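Bedroom sort-out, December edition — wish me luck, there's a lot of red in this pile.

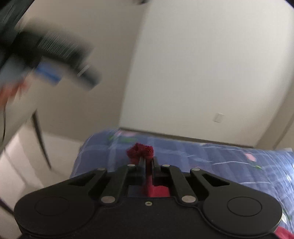
## 2/

Blue patterned bedding stays on till tonight. I'm using the bed as my folding table and I'm not sorry.

## 3/

Anything red gets its own wash. I learned that with a white shirt and 50 minutes at the wrong setting!

## 4/

Marit wants first pick of whatever I'm giving away. Come round after six, bring a bag — and biscuits please.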